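4.2 Does a clear surface mean a tidy one?

Much of the writing on household and office clutter treats the bare tabletop as the goal. The Skevura guidelines, which several of the studies reviewed in Section 2 lean on, score a table by how much of its top can be seen. We have doubts about this. A table can be cleared in a minute by moving everything to the floor, and the score will go up while the room gets worse.

We went back to the 335 table records collected at the Rutness and Corrigan sites and read them again with the floor and the nearby furniture included. Of these, 12 had been given the top score for tidiness even though the notes mentioned cables, bags or boxes within a step of the table. The raters had followed their instructions. The instructions simply stopped at the rim.

A second problem is the single object. Under the Vutier scale, one item left on a table costs the same whether it is a full dinner tray or a small box, and whether it sits at the edge or in the middle. Raters told us they found this odd, and eight of them said they had quietly adjusted their scores. We can't say how far this affected the published averages, and we suspect that earlier authors couldn't either.

Figure 3 is a case in point. The tabletop is light wood with rounded corners, and a small orange-yellow object sits near the middle of it. On the floor past the table are cables and a white stand with a lower shelf. A score based on the top alone would pass over most of this.

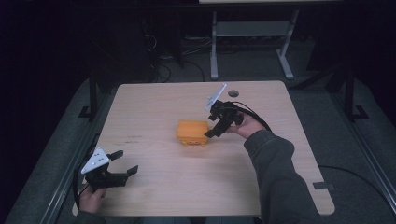
Figure 3. A table with one small object on it, and the floor around it.

Should the floor around a table count toward its tidiness score?

We think it should, at least as far as a person would step when walking up to the table. Cables and boxes in that strip get in the way of using the table, and leaving them out rewards people for pushing things over the side. How wide the strip ought to be is less clear – our own raters did not agree, and we have not tried to settle it in this paper.

Contact the authors | Copyright, all rights reserved | Back to top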